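Ticket 3195 - Air unit in room 25, Trodthorpe building
Opened by: Güven Demirtaş
Assigned to: Cor Mulder, building services
Status: waiting for part
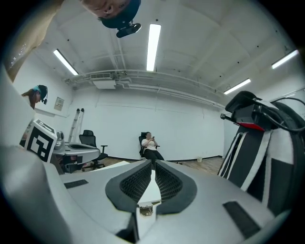 Problem
The white unit under the pipes, on the left side of the room, makes a ticking noise from the grille. It starts some 5 minutes after we switch it on. The fluorescent tubes do not flicker.

Log
9:40 - Güven: Switched off at the wall panel and on again. Same noise, same colour of light on the panel (green).
11:15 - Cor: Please leave the aluminium step ladder at the left wall, I will need it. Also kindly keep the chair with the mesh back away from there.
14:05 - Cor: Opened the grille and cleaned the filter. Ticking is less, but it did not stop. I think the fan bearing is worn.
14:30 - Nkechi Ugwu: Can we use the room in the meantime?
14:50 - Cor: Yes, on low speed only. Bearing is ordered from Boersma, order 598. They expect it in September.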